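Bench Hand, Wooden Toys and Teaching Blocks (part time)

Plendari Blocks, Nillitz Street workshop
Posted September 28, 2022
Reference 1244

Plendari makes wooden boards and coloured shape sets for kindergartens, libraries and early learning centres. We are a small shop and most orders go out by the carton. We are looking for a part-time bench hand to work on finishing, checking and packing.

The position is two days a week to start, with a review in April. Days can be arranged with the right person, but they need to be the same days each week. Start time is 7.30 and the shop closes at 4.

What the job involves

Most of your time will be spent on boards and blocks. Boards come off the thicknesser and need sanding, edges eased, and a look over on both faces. We use pale maple for the boards and we do not fill or stain it. Small knots and figure in the grain are fine and stay in. Splits, loose knots and tear-out are not fine, and those boards go back on the rack to be cut down.

Blocks are painted in batches by colour. You will check each shape for flat faces, soft edges and even colour, then lay pieces out on a board to see that they stand properly and that the colours match from one batch to the next. The current range includes cubes, hexagonal prisms and the five-sided house shape.

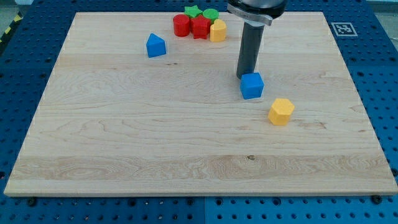
Mylene Macapagal says the checking took her longer to learn than the sanding. You have to turn every piece over, she says, and stand the hexagons on both ends, as one that sits well one way up can still rock on the other. She would tell anyone applying to expect a slow first month and not to worry about it.

You will also sweep down at the end of the day, keep the paint shelves in order, and help load the van when a large order is going out. Cartons can weigh up to 5 kg each and there is a trolley.

What we are looking for

Steady hands and a good eye for colour. If you are colour blind please still get in touch, as there is work on the boards that does not depend on it.

Some experience with hand or power sanding. This could be from a trade, a course, or your own shed.

Able to stand for most of the day.

Comfortable wearing a dust mask and hearing protection when the machines are running. We supply both.

A driver's licence would be useful but is not required. The Salazar Road bus stops near the gate.

You do not need a trade certificate. We will train you on our own jigs and on the drum sander. Nobody uses the saws until they have been signed off.

Pay and conditions

Hourly rate according to experience, paid fortnightly. Paid breaks, morning and afternoon. There is a kitchen with a fridge and microwave, and parking in the yard behind Dresard Joinery. Please do not park in front of their roller door.

How to apply

Send a short letter and a list of past work to the Plendari office, or drop it in at the counter on a weekday before 3. Put the reference number on the first page. Photos of things you have made are welcome but keep it to a few. Please include the name of one person we can ring.

Shortlisted people will be asked in for a paid half-day trial at the bench. Bring closed shoes and tie back long hair.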